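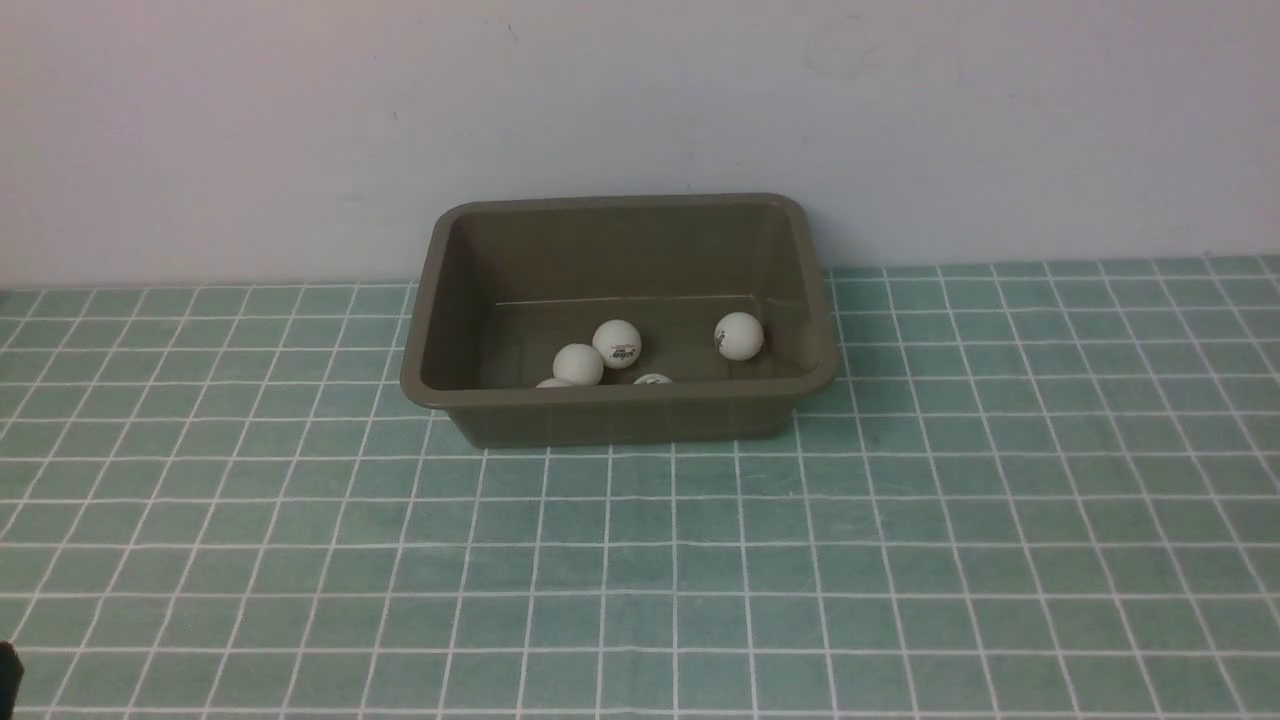 Unit 9: Picking and counting small round objects

Course handout, Practical Robotics, second term
Prepared by Ieva Kalniņš

1. What we do in this unit

In the last unit your arm learned to go to a fixed point above the counter and come back. Now it must take something. We use table tennis balls in the olive plastic tub, on the tiled counter by the wall. The task is the same for every team: take the balls out of the tub one by one and put them into the tray of your team. You have two sessions for this. In the second session the Fekska team and the Tornalico team will run first, then Annamalai and Justimbridge.

Please read sections 2 and 3 before you come. Section 4 you can read at the counter.

2. Why the tub is harder than the table

Many students think that a ball is an easy object, because it looks the same from all sides. This is true for the shape. But a ball rolls when you touch it, and a tub has walls. Please think about these points:

The walls lean outward. The tub is wider at the top than at the bottom, so a gripper which goes straight down close to the rim may touch the wall lower down. If you measured your safe area at the level of the rim, it is too large for the floor of the tub. Measure it at the floor.

The front wall hides balls. From the head camera, a ball which lies against the front wall shows only its top above the rim. With five balls inside, two of them can be nearly hidden in this way, and a program that looks for full circles will report three. This was the most common mistake in the reports I received last year. You may look for arcs, or you may move the camera higher and look again. Both are accepted, but write in your report which one you chose.

Balls overlap. When one ball stands partly in front of another, the simple blob method joins them into one white region. Compare the width and the height of the region before you decide that it is one ball.

Some balls have a small printed logo. The dark and red marks can make a hole in your white mask. Fill the holes before you look for the outline.

3. The colour threshold

White on olive is a kind combination and most teams find a good threshold quickly. The difficulty is in the rest of the picture. The wall behind the tub is also light, and the grout lines between the tiles are white. So if you apply the threshold to the whole camera view, you will get the balls, the wall and a nice grid. First find the tub, then search for balls only inside the rim.

There is one more trap, a thin pale line across the lower part of the back wall of the tub, where it meets the floor. It catches the light. It is long and narrow, so you can remove it by its shape. Do not remove it by making the threshold stricter – then you will lose the balls in the shade.

The starting value in the course file is 44 for saturation (maximum). It is only a starting value. Write down the value you finish with and the time of day, as the light in the room changes a lot in November.

4. Procedure at the counter

1. Put the tub close to the wall, with free tiles on both sides. Do not fix it with tape.

2. Place the balls by hand. Do not arrange them nicely. At least one ball must touch the front wall.

3. Bring the arm to its home position and take one camera view. Save it with the name of your team.

4. Run only the detection. Say the number aloud and compare it with what you see with your own eyes, standing over the tub.

5. If the number is right, run one pick at half speed. One person keeps a hand on the stop button and does nothing else.

6. After every pick, detect again. Never use the old positions. When one ball leaves, the others can roll.

7. Repeat until the program reports that the tub is empty. Then look inside.

A full trial is 10 picks. If you have fewer balls than this, put them back by hand and continue the same trial.

5. What to hand in

One report per team, four pages or less. I would like to see the saved camera view, your mask of the same view, the table of picks, and one paragraph about a pick that failed. A team with several failed picks and a clear explanation can get the full mark. A team that writes "it worked well" and no more can not.

For the table use these columns: pick number, balls detected, balls really in the tub, result, remark. In the remark write short words such as "touched wall" or "rolled away".

Questions about the camera calibration please send to me before the second session. The calibration sheet from Unit 8 is still valid if the head of your robot was not moved.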